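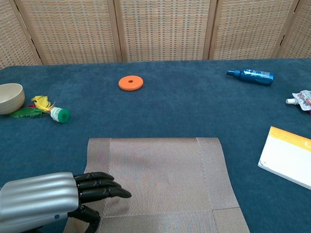 2020-11-30

I get asked how I flatten old billheads before drawing on them, so I'm finally writing it down! My current victim is an invoice from Salminen, folded in 8 and stuffed in a drawer for decades (number 307, in gorgeous brown ink).

1. Brush off the dust with a soft, dry brush. Go from the middle out.
2. Test the ink. Touch a barely damp cotton swab to one tiny letter. If any color comes off, stop and just press the sheet dry. It takes weeks, but you'll still have your letterhead.
3. Set the paper on a rack in a lidded plastic tub with a little water underneath (no touching!) and leave it for three hours. I overdid this back in May and got wavy edges.
4. Open the folds slowly with your fingers. If one fights you, put the lid back on and go have a snack.
5. Sandwich it between clean blotters, then a board, then your heaviest books. Swap the blotters after an hour and leave it overnight.

Pencil goes on beautifully after that, though I still skip the old creases with a dip pen, where the ink likes to feather. Next up is a Clultness receipt with a big purple stamp, and I already know that purple is going to run.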